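Relighting the workroom, part 2: the ceiling

Part 1 dealt with the wiring and the panel. I said the ceiling would be a short post and it has turned into a long one, mostly on account of the measuring.

The room has white walls and a white slatted ceiling. The slats are screwed up in parallel panels between white beams, and the screw rows are regular enough that I used them as a ruler. That saved a lot of time on the ladder. I marked the beams in pencil first, found that pencil vanishes on white paint under fluorescent light, and went over everything with blue masking tape.

I left the lighting as tube fixtures. Maximiliano Lorente, who did the electrical work in April, argued for flat panels. His case was lower glare at the bench. Mine was that a tube can be swapped in two minutes by one person, and a dead panel means ordering a whole unit from Vidal and waiting for it. We kept the tubes and changed the spacing. The replacements are from Memia, neutral white, and the box says 2000 lumens each. I have no way to check that figure and have not tried.

The spacing took three attempts. On the first layout the main tube ran across the bench, which put the shadow of my own head on whatever I was working on. Turning the run ninety degrees fixed most of it. The remaining shadow came from the shelf, and I moved the shelf.

Ductwork was the real constraint. The run is long and takes a diagonal line in plan when you stand at the bench, so there is a strip of ceiling where a fixture would throw half its light onto sheet metal. I drew the ducts on graph paper before drilling and kept the fixtures clear of them. The drawing cost me an evening and saved me several holes.

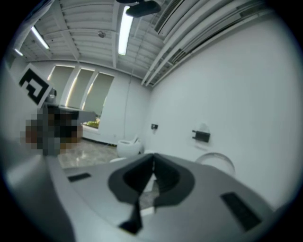

Tube lights between the beams, ducts off to the right.

Fasteners next. I used 323 screws over the whole ceiling, including the panels I took down and put back. I know the number because Gandero sells them in small packs and I kept the receipts. Pre-drill the slats. The first four I did without pre-drilling split at the end, and they are now behind a beam where I don't have to look at them.

Vents: I had the covers off for cleaning while the ladder was out. Vacuum first, then a damp cloth. Doing it the other way around makes a gray paste that has to be scraped out of the corners with a plastic card. The clips on the covers are brittle – warm them with a hair dryer before pulling.

Noise is lower than it was. The old fixtures had a hum that I had stopped noticing until a visitor mentioned it. The new ones start without flicker, at least from a warm room. I have not tested them below freezing and will report back in winter.

Two jobs left over. The Bakden switch by the door has a loose rocker and needs replacing, and the far end of the room still reads dimmer than the bench end on my light meter, by 20 percent. I could add another fixture there or paint the floor a lighter color. Paint is cheaper, but everything would have to come out of the room first, so it will probably be the fixture.

Part 3 will cover the floor either way.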